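Gripper Trials FAQ

Questions about our two-arm tabletop trials, answered by Mwanaisha Were. Last touched in July, when we added the Laizer wrist camera notes.

What are you comparing?

Two gripper setups, which we call Plomow and Brista. Plomow has longer, narrower fingers and Brista closes with more force. Both go on the same arms, so a fair comparison is just a matter of swapping fingers and running the same pile of stuff again. We love this part!

Why such a messy table?

Because tidy tables make every gripper look good. Cardboard strips lie flat, plastic crumples, and rubber bands slip off whatever you thought you had hold of. A clean row of blocks would tell us very little about any of that.

How many grasps have you logged?

3,405 so far. Plomow accounts for 1,736 of them, and Brista gets the rest. We'd like to even that out before we publish a chart.

Do I need the head camera and the wrist cameras?

You can start with the head camera alone, and plenty of people do. It's great for planning a reach across the whole table. For the last bit of the approach, though, the wrist view wins – you can see where the fingertips are against the edge of a piece of card, and that makes tuning so much easier.

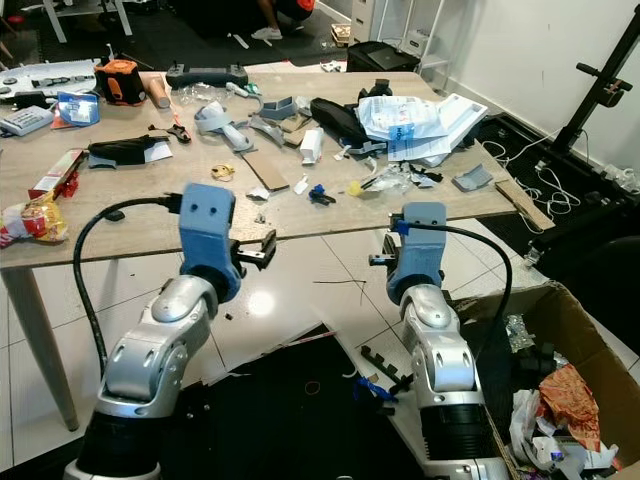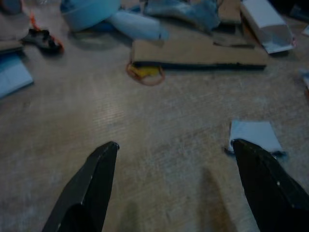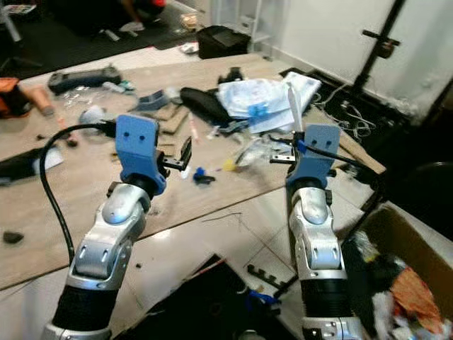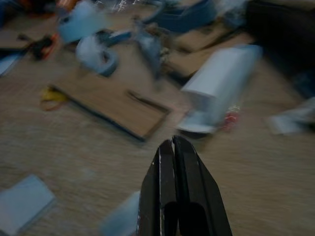 CAMERAS AND SETTINGS

Why do some wrist frames come out blurred?

The wrist camera rides along with the gripper, so a fast swing smears everything except the fingers. The fourth picture has plenty of it: the fingers are crisp and the boards behind them are streaks. Shorten the exposure first. If the picture gets too dark, add a lamp or slow the arm down.

Which controller do you use?

Jodell, with the stock settings apart from the closing speed. We turned that down for thin objects and left it there – it helped with both grippers.

What is hardest to pick up?

Flat cardboard, by a mile. The fingers need an edge to get under, and a strip lying flush with the table doesn't offer much of one. Small soft things come next. Boxes are a treat.

Can I print my own wrist housings?

Sure. Ours are blue, but any color will do. Leave slack in the cable loop and turn the wrist by hand through its full range before you power up.

Can I send in my own results?

Please do! Tell us which fingers you used, the closing speed, and what was on the table. Failed grasps are every bit as welcome as good ones.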